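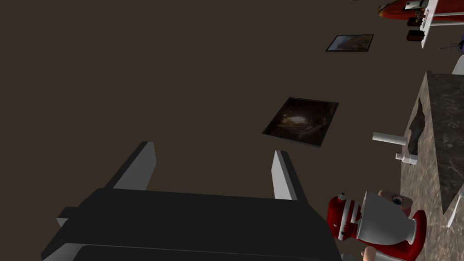 Do we need the real arm before we can start on the August challenge? The simulator is enough until the second round, and that's where most of the points are anyway.

Hi everyone,

Adjoa asked the question above and I figured the whole list would want the answer. And there's more good news, because the kitchen is running! Nuala got the new Maken build to load on the lab machines last night, stone countertop, red stand mixer and all. I stayed way too late driving the gripper around in there and had a great time.

A few replies to Adjoa's message below.

On 2018-07-24, Adjoa Abubakari wrote:
> I can bring two new people to the next session, both from
> the Sternier summer class. They know a little Python but
> have never touched a robot. Where should they start? Also,
> is anyone keeping the list of random seeds, or are we each
> making up our own?

Please bring them! Start them on the open/close exercise in the Gerkar folder, then let them try moving the wrist with the keyboard. Once they can do that without looking at the key map, they're ready to write a reach script. Mine took 100 lines and should have taken half that, so don't let them copy it :)

Seeds: Onni has the list. We use 400 through 409 for practice and leave the rest alone -- otherwise our scores won't line up when we compare. If you already ran something with your own seeds, keep the logs but put them in a separate folder.

Two things still bug me. The fingers sometimes go right through the edge of the counter when you come in fast, and I can't tell if it's our collision settings or the build. Jouko, could you try it on your laptop? And the wrist camera view resets every time you reload the kitchen, so save your settings file first. I lost mine twice.

Round one closes August 9. Koskela room is ours until then, same hours as before. If you have a grasp script that works even half the time, send it to the list, I'd love to see it!

Niilo

--
Niilo Tikkanen
Koskela Robotics Club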